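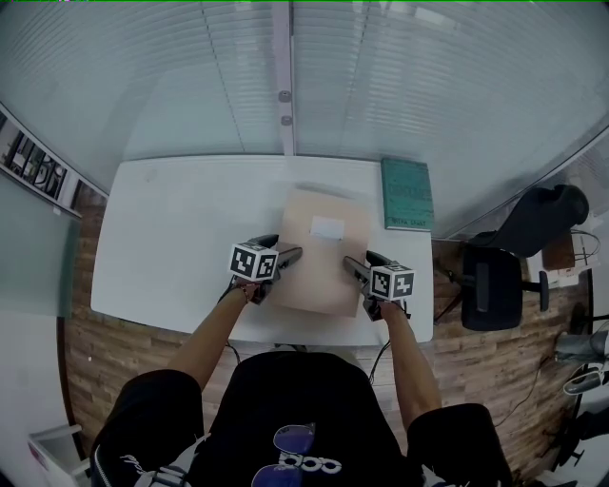

both Tistel grippers, cardboard sheet, second try of the day

Tistel handheld gripper kit — worth it?
Posted in: Kits & Hardware

benchrat_q
11 August 2018
OK so the Tistel kit from Grastell finally showed up and I've had a weekday evening plus this morning with it. Pic at the top is from the head cam. Quick notes, will clean up later (probably won't).

You get two hand-held grippers, a cube marker on top of each one, the head mount, a calibration board and a USB stick with the software. You hold the things and do the job yourself, software tracks the cubes and spits out a path for each hand. No arm needed to record, which was the whole reason I bought it.

Good: grip feels solid. Fingers don't wobble. Setup took me 20 minutes, most of that was hunting for a long enough cable.
Bad: flat stuff. Cardboard lying on a table is miserable. The finger tips are too thick to get under an edge unless it's already up a little. Also the manual is 8 pages and 3 of them are safety warnings.

Anyone else got one? Mostly want to know if the thin tips are worth the extra money.
— Quang Bạch

solderpuddle
How's the tracking when you turn your wrists in? On mine the left cube dropped out every time I rolled it toward me. Sent it back.

benchrat_q
Fine so far?? I keep the cubes pointed up at my head more or less. If I roll way over, yeah it loses it and fills in the gap with a guess. Guess is bad.

ckwan
I have had the kit since November so I'll answer the tips question. Yes, buy them. Sheets, envelopes, book covers, anything thin. Stock tips are made for blocks and cups. With the thin ones I can pick up a single sheet of cardboard most of the time, with stock ones I was shoving it off the far side of the table over and over.

Two things though. They bend if you press down hard. And you have to redo calibration after the swap, the software will NOT remind you. I lost a full afternoon of recordings to that.
Ching-wen Kwan

nullmodem
So you pay for the kit and then pay again for the tips that make it do what the product page shows. Cool cool

ckwan
The product page shows cups.

nullmodem
top banner shows cups. scroll down, theres a guy folding a box

ckwan
OK, just looked. Fair. It doesn't say which tips he has on.

fernhollow
Going to be the one to say it, get the Nkosi set instead. Heavier but the fingers come thin already and you can print your own. I've used both and went back to Nkosi after a week. Tistel software is nicer, I'll give it that.

benchrat_q
How much heavier? My forearms are already complaining after an hour of this

fernhollow
Enough that you notice. I take a break every 7 or 8 takes. You get used to it

solderpuddle
I did not get used to it

patchbay_joe
Question about your setup not the kit. Do you get trouble from the glass wall behind the table? I had a window behind mine and the tracking went nuts every afternoon when the sun came round.

benchrat_q
It's frosted so the light is pretty soft. Haven't run it late in the day yet tho. Will try and report back.

patchbay_joe
Please do. Grastell support told me to "control ambient lighting" and closed the ticket. I hung a bedsheet.

fernhollow
Support was fine for me, got an answer in a day. Depends who picks it up I guess

nullmodem
Depends if its a question they like

ckwan
Back to the cardboard. Before you spend money try this — press on the sheet with one finger near the edge and slide the other hand in from the side. Don't go at it with both tips straight from the front like in your pic. You're just pushing it away from you. Worked for me maybe half the time on stock tips, better on a rough table. A white top like yours is the worst case.

benchrat_q
Huh ok. Never thought of coming from the side. Brb

benchrat_q
Tried it. Better! Not great. Got the edge up on 3 tries, then it slid off the one after. Table is def part of the problem.

solderpuddle
Put a rubber mat down

fernhollow
Then your recordings only work on a rubber mat. If he wants it to run on a bare table later he should record on a bare table.

solderpuddle
He wants to pick up cardboard, it's a Saturday, let him have the mat

ckwan
I agree with fernhollow on this one but sure, use the mat for practice and toss those takes.

tinroof22
Does anybody know if Fakeritz tips fit the Tistel? They're cheaper and look like the same two screws

ckwan
Same screws, different spacing. You'd have to drill. I wouldn't.

tinroof22
ugh ok

benchrat_q
Ordered the thin tips. Will post again when they're here and I've recalibrated (thx ckwan). Still on the fence about keeping the whole kit, return window is open a bit longer so if anyone has a used Nkosi set to sell, PM me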